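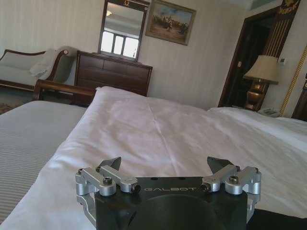 Afroza Marikar wrote in to say that she has given up on vinegar for her kettle, as the whole kitchen smells like a chip shop for hours, and could I please suggest something else. I can! Citric acid, Afroza. A small bag from the baking aisle lasts me most of a year.

I use a heaped tablespoon to a litre of cold water. Boil it, switch off at the wall, go and do something else for 22 minutes (I hang the washing out) and then tip it away. Rinse twice, boil once more with plain water and throw that out too. If there's still a crusty ring at the waterline, do the whole thing again and leave the ring alone with the scourer – you'll only scratch it and the scale grips better next time.

Don't put citric acid on marble or any other natural stone. I splashed a bit on my mum's windowsill in September and the dull patch is still there, under a geranium.

Shower heads next. If yours unscrews, drop it in a washing-up bowl of the same mixture, warm, and poke the holes with an old toothbrush afterwards. If it won't budge, tie a freezer bag of the stuff round it with an elastic band and leave it for 35 minutes or so. Check the finish first, mind. Plain chrome has always been fine for me, but I wouldn't try it on anything brassy or painted.

Colin Dunmore swears by half a lemon jammed over the end of the kitchen tap, and it does work, though mine kept dropping into the sink until I tied it on with string. Good use for a lemon that's gone a bit leathery, anyway.

Last thing – empty the kettle at night. I was hopeless at this for years, and now I do it when I lock the back door. I descale every couple of months instead of every fortnight, and the tea has stopped having bits in it.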